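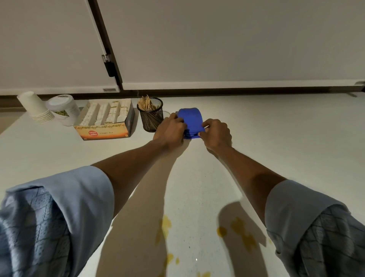 Selon Rostance, qui a relu notre première version, un rapport sur les laveries du quartier ne devrait pas commencer par l'histoire de la lessive depuis les Romains. Nous avions onze pages sur les Romains. Elles ont été retirées, avec un certain chagrin, et il en reste une phrase : ils avaient des foulons, et les foulons utilisaient de l'urine.

Rapport de projet - Licence 2, atelier d'enquête
Attendre son linge : usages et petits arrangements dans une laverie automatique

1. Le sujet et comment nous y sommes arrivés

Au départ, notre groupe voulait travailler sur les cafés. Quatre autres groupes aussi. On nous a donc suggéré, avec beaucoup de tact, un lieu où les gens restent assis longtemps sans consommer de café. La laverie Ovura se trouve à deux rues de la résidence universitaire, entre un opticien et un local à louer. Elle est ouverte de 7 h à 22 h, chauffée en hiver, éclairée comme un bloc opératoire en toute saison.

La question de départ était celle-ci : que fait-on d'une attente dont on connaît exactement la durée ? La salle d'attente du médecin a été beaucoup étudiée, la file de la préfecture aussi. Dans les deux cas, on ignore quand viendra son tour. À la laverie, le tambour affiche les minutes. Nous pensions que cela rendrait les gens sereins. C'était notre première hypothèse, et elle n'a pas survécu au premier après-midi.

2. Méthode

Nous avons mené 30 séances d'observation réparties sur le semestre, à des heures différentes, et distribué un questionnaire d'une page. 66 personnes l'ont rempli. Quelques-unes l'ont fait avec un soin touchant, d'autres s'en sont servies pour noter une liste de courses au verso, que nous avons conservée à titre de matériau (beaucoup de pâtes). À cela s'ajoutent 8 entretiens, tous réalisés sur place, donc tous interrompus par un essorage. La transcription en garde la trace : « moi ce qui m'énerve surtout c'est [inaudible, 40 secondes] et voilà ».

Nous nous étions interdit de faire notre propre lessive pendant les séances, afin de ne pas biaiser l'observation. Cette règle a tenu deux semaines. Rester assis dans une laverie sans linge, avec un carnet, produit sur les autres usagers un effet bien plus gênant que n'importe quel biais. Dès que nous avons apporté un sac, on nous a parlé.

3. Résultats

3.1. Trois manières de ne pas attendre

La plupart des gens n'attendent pas au sens strict, ils partent. Nous distinguons les partants complets, qui lancent la machine et rentrent chez eux, les partants de proximité, qui vont à la boulangerie Van Loon et en reviennent avec des miettes, et les faux partants, qui font les cent pas sur le trottoir et surveillent leur hublot par la vitrine. Cette dernière catégorie nous a longtemps intrigués. En entretien, une habituée l'explique par le vol d'une housse de couette, il y a des années, dans une autre ville. Elle n'a jamais su par qui. Elle y pense encore.

3.2. Le linge des autres

C'est de loin le chapitre où les réponses au questionnaire débordent de la case prévue. Quand une machine est terminée et que son propriétaire n'est pas revenu, a-t-on le droit de la vider ? Tout le monde a un avis, et chacun croit que c'est la règle. Pour les uns, il faut laisser cinq minutes. Pour d'autres, un quart d'heure. Une réponse précise « jamais, même en cas d'incendie ».

Dans la pratique, la machine est vidée. Le linge mouillé est posé sur la table commune, en tas, et celui qui vient de le faire prend aussitôt un air absorbé par son téléphone. Nous avons relevé un raffinement que nous n'avions pas prévu : certains usagers plient le linge sec qu'ils sortent du séchoir d'un inconnu. Plier revient à s'excuser. Mais le propriétaire, à son retour, le vit parfois plus mal que le tas. Un tas est anonyme, tandis qu'un pull bien plié signifie que quelqu'un a pris son temps avec vos affaires.

3.3. Plier, et devant qui

Le pliage a fini par occuper plus de place que prévu dans ce rapport. Il est pourtant facultatif : on peut très bien tout fourrer dans le sac et s'en occuper chez soi, c'est-à-dire jamais. Ceux qui plient sur place suivent un ordre stable. Les draps et les serviettes passent d'abord, les vêtements ensuite, et les sous-vêtements restent au fond du sac, non pliés, hors de tout débat.

La serviette est la pièce noble. Elle pardonne tout et donne un rectangle net en quelques gestes, ce qui explique sans doute la lenteur avec laquelle on la plie lorsqu'il y a du monde. Le drap-housse, lui, ne se plie pas. Plusieurs enquêtés affirment connaître la technique. Aucun n'a souhaité la montrer.

En deux, en trois, en rouleau : la façon de faire vient presque toujours de la maison d'enfance, et elle est défendue avec une énergie que nous aurions aimé trouver sur nos autres questions. Un couple s'est disputé devant nous au sujet d'un torchon. Nous avons pris des notes, puis nous avons cessé d'en prendre.

3.4. La chaise du fond

La laverie compte une rangée de sièges fixés au sol et une chaise libre, d'origine inconnue, qui ne ressemble à rien d'autre dans le local. Elle est toujours occupée. Les sièges fixes obligent à regarder les machines ; la chaise se tourne vers la rue. Nous y voyons un résultat.

4. Limites

Le questionnaire ne touche par définition que ceux qui restent, et nos partants complets y sont donc très mal représentés. Nous avons essayé d'en interroger un à son retour, mais il avait froid et son linge aussi. Par ailleurs, la question 9 (« Diriez-vous que votre lessive vous ressemble ? ») a été mal comprise, y compris par nous.

Il faut enfin signaler que la machine du coin, baptisée Mutley par les étudiants de la résidence à cause du bruit qu'elle fait en fin de cycle, est restée en panne pendant une partie de l'enquête. Cela a allongé les attentes et amélioré nos entretiens.

5. Budget

Le projet disposait de 295 euros. La dépense principale concerne les impressions, suivie des viennoiseries offertes aux enquêtés. Les jetons de lavage figurent sur une ligne « matériel de terrain » dont nous avons longuement discuté l'intitulé. L'assouplissant a été refusé.

6. Suites possibles

Il resterait à comparer avec la laverie de la gare, ouverte plus tard, où l'on croise davantage de valises et où la table de pliage a été supprimée. D'après une affichette collée au mur, c'est pour « fluidifier le passage ». Les gens y plient sur le couvercle des machines, debout, de travers, et ils plient quand même. Un autre groupe reprendra peut-être ce terrain en juin, à condition que les cafés soient déjà pris.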